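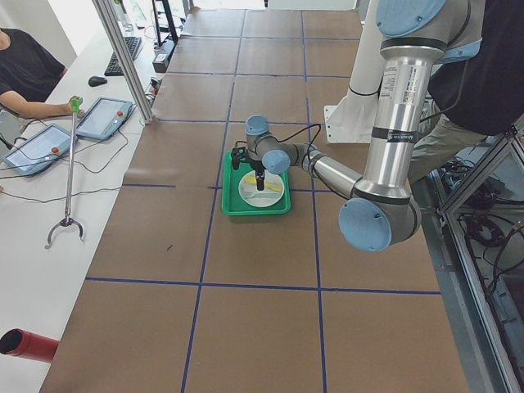
Vadton helmet pattern is back, and this time it's got cheeks

2021-03-06

Right, a quick bit of news for anyone who's been checking the Colitz forum every morning like I have. The Vadton helmet pattern is out again! Tatu Mosoti put the new files up last night, and I've already got half of it printed and taped to my kitchen window so I can trace it.

If you missed it first time, the Vadton is the pilot's helmet from the old Fajardo comics, the tall one with the dented visor and the fin that never looked the same in any two issues. Tatu drew up a foam version a good while back, and then took it down after people kept finding that the left and right cheek pieces didn't match. Mine certainly didn't. I ended up hiding the gap under a lump of filler and calling it battle damage, and I got a compliment on it at the next show, so I kept my mouth shut.

The new pattern has been redrawn from scratch. There are two sizes now (the old one was fine if you had a head like a football and hopeless if you didn't) and the cheeks are proper separate pieces with tabs marked on them, so you can see which edge goes where before you get the glue out. The fin comes in four shapes to match the different artists. I'm going for the stubby one. I know the tall one's more popular, but I have to get through doorways.

The pattern's free for forum members. If you'd sooner have it printed full size and posted to you, Tatu's doing a paper set as well, and there's a foam kit with everything already cut for £60. I dithered over the kit. In the end I've got a stack of floor mats in the spare room that I swore I'd use up before buying any more foam, so it's the free one for me.

What's changed since the old one

I had a good nose through the notes, and the big thing is the visor. On the old pattern you were meant to heat it over a saucepan lid to get the curve, and I never met anyone who got it right on the first go. Now it's cut as one flat strip with darts along the top edge, and the curve comes from pulling the darts closed. I tried a paper mock-up over breakfast and it holds its shape nicely – a bit pointy at the temples, but I think that was my taping.

The neck ring has gone up in thickness too. The notes say 10 mm foam if you can get it, or two layers of 5 mm stuck together. And the chin cup is now optional, hurrah. It always steamed my glasses up.

One thing I'm not so keen on is that the rivets are printed as tiny circles right on the edge of the brow piece. Cut a hair too close and you lose half of them. I've gone round mine with a red pen.

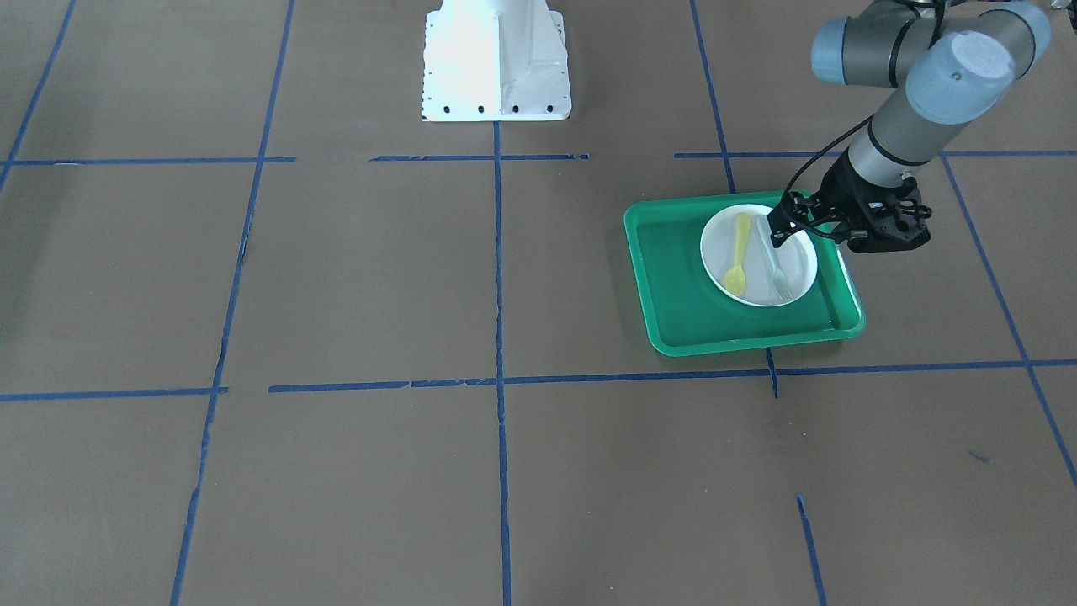
The build-along in May

There's going to be a build-along as well, all online, and it runs through May on the forum. You sign up, you post a photo each week of wherever you've got to, and everyone finishes (or doesn't) at the end of the month. Tatu says you don't need to have made anything before. I'd back that up, because my first helmet was held together with parcel tape on the inside and I still wore it for a whole day.

The theme was picked by a vote and I couldn't believe the turnout: 2,025 votes for a helmet from a comic that I thought me and six other people had read. The runner-up was the Goltden rifle, so I'd expect that one to get its turn later on. I'm a bit gutted, to be fair. I've had a length of drainpipe put by for the Goltden since forever, and it's been moved from the shed to the landing and back to the shed again.

You can use foam, card or whatever else is lying about, and printed parts are allowed as long as you say so in your thread. Painting counts as part of the build, so pace yourself. I'll be putting mine up under the usual name, wonky bits and all. 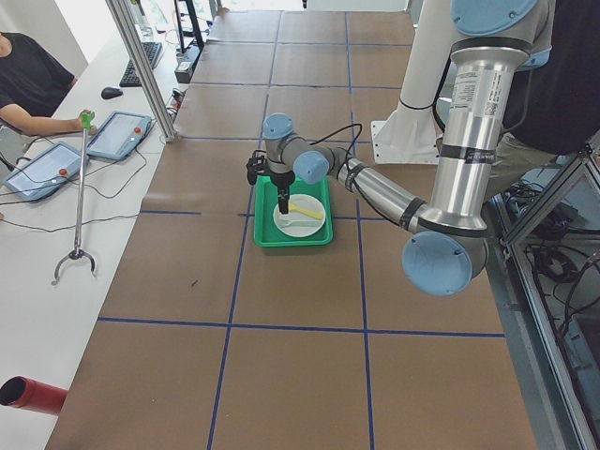
Robot arm over a green tray.

To sign up, go to the builds section of the forum and look for the pinned Vadton thread, then leave a reply with the size and fin you're making. The pattern download is in the first post. If you want the cut foam kit, message Tatu directly and don't ask in the thread, as it's already getting long and the orders are being missed.

Also, if anybody has a decent scan of the back cover of issue nine, with the helmet seen from behind, please send it my way. My copy has had a mug stood on it.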